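Home Reviews Kitchen Bath Workshop About Search

Zuseck Refillable Hand Soap, 4 months in

December 24, 2023
By Lumturie Kos

Quick one, house is full of people and there's a pie in the oven. But I promised a soap review back in August when I bought the thing and three of you have emailed.

So. Zuseck clear pump bottle, the pale yellow-green soap. Got it at Podby, the one on the Breltthorpe road, on a shelf by the register. Went in for lightbulbs. Came out with soap and no lightbulbs.

Been on the kitchen sink ever since, with trips to the big wood table when there's dough or paint or glue going on. Which is most weeks here.

The pump first. Good. Short stroke, one push is plenty for two hands, and it goes back up by itself even when it's gunky with flour. My old one you had to pull up with your fingers, every time, after raw chicken. Gross. Nozzle does get a little plug of dried soap if you leave it a few days. Hot water, done. I came back from a week at my sister's and it shot sideways onto the window, so maybe point it at the sink after a vacation.

Collar is see-through whitish plastic. Threads are fine. Takes one and a half turns to seat and you have to feel for it, if it's cross threaded it'll still look closed. Found that out in a tote bag.

Clear body is the main reason I'd buy it again. I can tell when it's low. I've had pretty ceramic dispensers and they're always empty when I'm up to my elbows in something. The label covers a lot of one side, so turn that side to the wall.
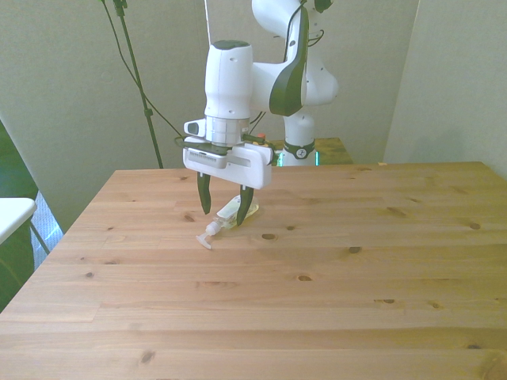
Tipping over. Does it leak? Mine gets knocked down constantly, it's tall for how wide the base is and a wet elbow will do it. With the collar tight I've had a drip at the nozzle, maybe, and that's after lying there a whole afternoon. With the collar loose, a puddle. Soap on bare wood isn't a disaster but it leaves a dull spot on an oil finish, and I've rubbed out two of those. Also it rolls! Round bottle, of course it rolls. I'd love one flat side.

The soap. Smells like cut grass and something lemony, not strong. Gone by the time you've dried off. Cuts butter and bike grease, doesn't do much for wood glue but what does. My hands crack in winter and so far they're no worse then usual. Didn't lather much in our hard water. My mother-in-law complained about that for two days and then asked where I got it.

Label is meh. Paper feel, corner started lifting the second week and now it's fuzzy along one edge. If you're going to call something refillable put a label on it that can get wet. I'm going to soak mine off when I get a minute, so never.

Refills. Podby has the pouches most of the time. They pour OK, the spout is a bit wider than the neck so go slow or use a funnel. I've also filled it with plain store brand soap, thinner stuff, and the pump didnt care. Thick dish soap it hated. Needed five or six pushes and then a big blob.

Against the Hodžić one I reviewed last year: Hodžić has the heavier base and stays standing, better label too. But you can't see inside it and the pump quit on me. I'd take the working pump.

Would I buy another? Yes, already did, it's in the downstairs bathroom. Knock off a point for the label and another for the rolling.

Pie's beeping. Happy holidays all.

Comments

Dragica Georgiev
Rubber band around the bottom, the wide kind off broccoli. Stops the rolling, and it's easier to grip with slippery hands too.

pinecone_jen
Mine drips even with the collar tight. Is there supposed to be a little washer in there?

Lumturie Kos
Jen yes, thin clear ring up inside the collar. Check it didn't go down the drain when you refilled it, mine nearly did.

pinecone_jen
No ring. Must of rinsed it away. Thank you!!

Tomwash
How did the pie come out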